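Search this site
Enter keywords
Go

Dunthorpe Annex – Ground Floor Workroom Inspection
Checklist and comments
Date of inspection: May 15, 2026
Previous inspection: March
Scope: floors, exits, lighting, electrical, storage, furniture
Ratings: OK / Minor / Action / N/A

1. Access and exits

1.1 Main door opens fully and closes on its own – OK
1.2 Rear exit clear on both sides – Minor
Comment: Flattened cartons stacked outside against the rail. Door still opens fully. Move cartons to the recycling cage at the end of each shift.
1.3 Exit signs lit – OK
1.4 Evacuation plan posted and current – Action
Comment: Plan by the main door shows the old partition between the workroom and Store 2. Partition was taken out before the March inspection. Same comment was made then. Replace.

2. Fire safety

2.1 Extinguishers in place, pins and seals intact – OK
2.2 Service tags in date – Minor
Comment: Tag on the unit in the corridor is unreadable. The Treleck service log has it in date. Ask Treleck for a new tag at the next visit.
2.3 Call points free of obstruction – OK
2.4 Fire door gaps within tolerance – Action
Comment: Gap at the latch side of the Store 2 door is 4 mm at mid-height. Site limit is 3 mm. Hinges are tight; the frame has moved. Refer to Gristach for adjustment.

3. Electrical

3.1 Panel accessible, directory complete – Minor
Comment: Circuit 19 is labeled "spare" but feeds the corridor outlets. Correct the directory.
3.2 Cords free of cuts, kinks and tape repairs – OK
3.3 Power strips not linked together – Action
Comment: Two strips were linked behind the Store 2 shelving. Unplugged during the inspection. A fixed outlet is needed if the charger stays there.
3.4 GFCI outlets trip and reset – OK

4. Lighting

4.1 General lighting, all fixtures working – Minor
Comment: One tube flickers over the sink. On order from Bensaid.
4.2 Emergency lighting, function test – OK
Comment: Short test only. Full discharge test is a separate job.

5. Floors

5.1 Surfaces level, no lifted edges – OK
5.2 Mats flat and non-slip – Minor
Comment: Mat at the main door curls at one corner. Turn it or replace it.
5.3 Spill kit stocked – OK

6. Work tables and wall finishes

6.1 Tabletops sound, no chips or sharp edges – OK
6.2 Panel joints flush – OK
Comment: Checked with a straightedge along the full seam. No step felt between front and rear panels.
6.3 Table stable under side load – OK
6.4 Wall finish behind tables intact – OK

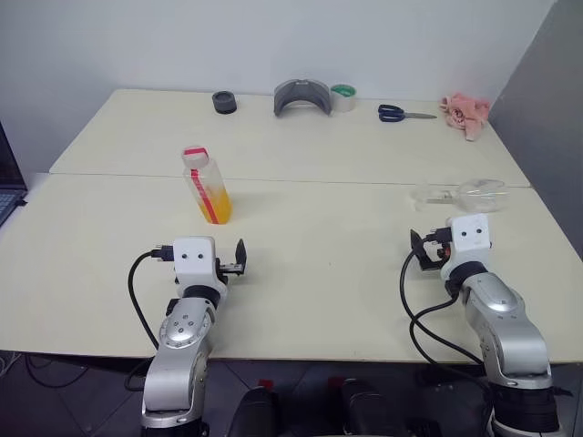 Item 6.2 – Cream tabletop, seam between front and rear panels.

6.5 Items kept back from the front edge – OK

7. Storage

7.1 Shelving fixed to wall – OK
7.2 Load notices displayed – Action
Comment: No notice on the tall unit in Store 2. Gristach to confirm the rated load. Until then, keep heavy stock on the bottom shelf.
7.3 Step stool in good condition – Minor
Comment: One rubber foot worn through. Replace the foot before further use.

Follow-up
Items rated Action remain open until rechecked on site. Photos or emails are not accepted for 2.4 or 3.3 – both need a repeat visit. Item 1.4 has now carried over once and goes to the building manager.

Recent items
Dunthorpe Annex – Upper Floor Inspection
Dunthorpe Annex – Loading Bay Checklist
Emergency Lighting Discharge Test Form
Fire Door Gap Record Sheet
Ladder and Step Stool Register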